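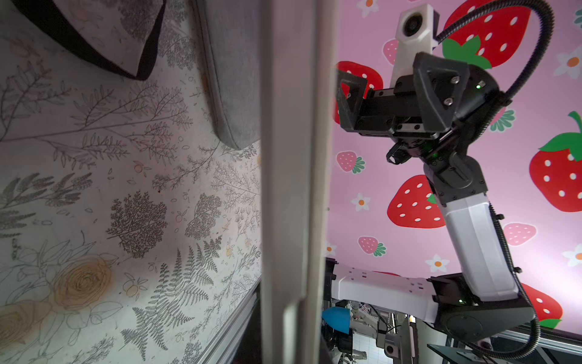

Keeping Old Chassis Running

When Hodano closed its large-scale RC line, owners of the Soriano touring car were left with one parts source: leftover dealer stock. Twelve months on, most of that stock is gone, and the cars still racing depend on substitutes.

The rear differential wears first. The original outdrives are soft and the slots widen under hard braking. Cuterside sells a steel replacement, part 602, which fits the stock bearings but needs a 0.2 mm shim on the left side. Without the shim the ring gear runs tight and heats up.

Spur gears are easier. The Soriano uses a common tooth pitch, and a 43-tooth gear from the Prollard truck bolts on after the center hole is opened with a reamer. Do not use a drill. A drilled hole is rarely round, and the gear will wobble at speed.

Body shells are the real shortage. Unpainted originals now sell for more than a used rolling chassis, and many have yellowed in storage. Flex a corner before paying. Old polycarbonate that creaks will split at the first post hole.

Shock oil has no substitute problem. The factory fill was 800 weight in the center differential and 43 weight in the dampers, and any brand will do.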